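Write the logs before you write the policy

I maintain control software for two-armed robots at Mesard, and for most of the past year my job has been soft objects. My view after that year is simple. Teams working on manipulation spend too much on models and too little on the tools that let them see what a model was given.

Our stack has three cameras' worth of input: one at the head and one at each wrist. Each stream arrives with its own delay. When we started, we logged them separately and lined them up later with a script. In February we found a 28 millisecond offset between a wrist stream and the joint states, and it had been in every recording up to then. That was 3,360 episodes. We had already blamed the planner for it and rewritten the planner.

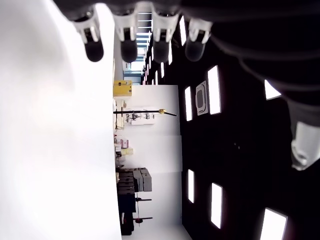 Wrist view with the hand turned toward the room. The ceiling is on the right.

Wrist footage has a second problem, which is orientation. Up in the image is wherever the hand says it is. A person reviewing it turns their head sideways for a while and then stops reviewing. We now keep the raw stream for training and draw a gravity arrow in the viewer. It took an afternoon to write and did more for our error rate than the last two changes to the network.

Plush toys are a good test for all of this. A rigid box has a pose, and you can plan against it.

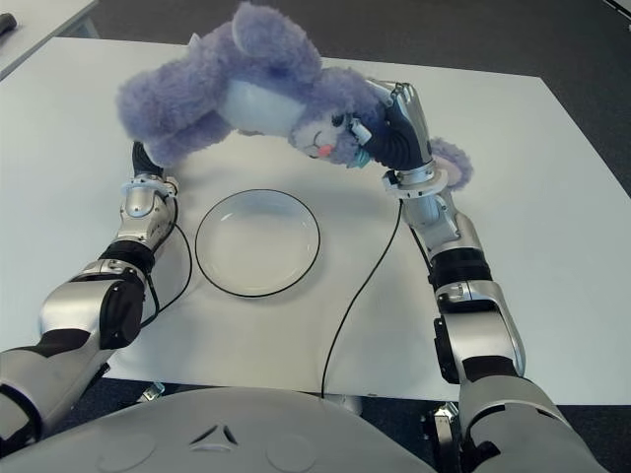
A shaggy toy has no pose worth the name. The fur hides the fingers, the limbs go where they like, and the head camera loses sight of the contact just when the planner wants it most. People answer this with a bigger perception model. I would rather have a grasp state that is allowed to say "unknown" and a planner that slows down when it does. Ours has seven states, and unknown is the one we use most. 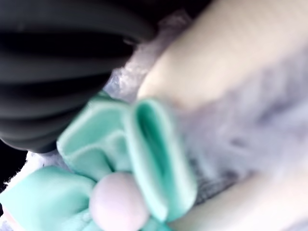
Close contact at the wrist camera: ridged finger, satin bow, pink bead.

At that range very little is in focus, and colour carries more than shape. Our segmenter, which we call Stalico, was tuned on shape. We have since changed the weighting for wrist input, though I don't consider the matter closed.

The same goes for the two-arm planner. It treated the arms as a pair that always shared the load.

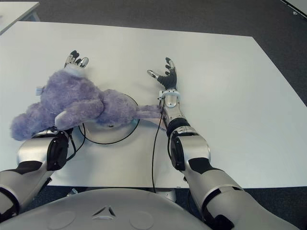 Plenty of useful moments have one arm carrying while the other waits open, and the planner needs a proper name for that. Without one it kept pulling the free hand back in. The fix was 19 lines. Finding it took weeks, as the viewer showed joint angles but didn't show which arm the planner believed was holding.

I'd ask any group starting out to put one engineer on replay and logging from the first month, full time, and to leave them there. It's dull work and hard to put in a demo. Ours is still the smallest line in the budget, and I have asked for that to change.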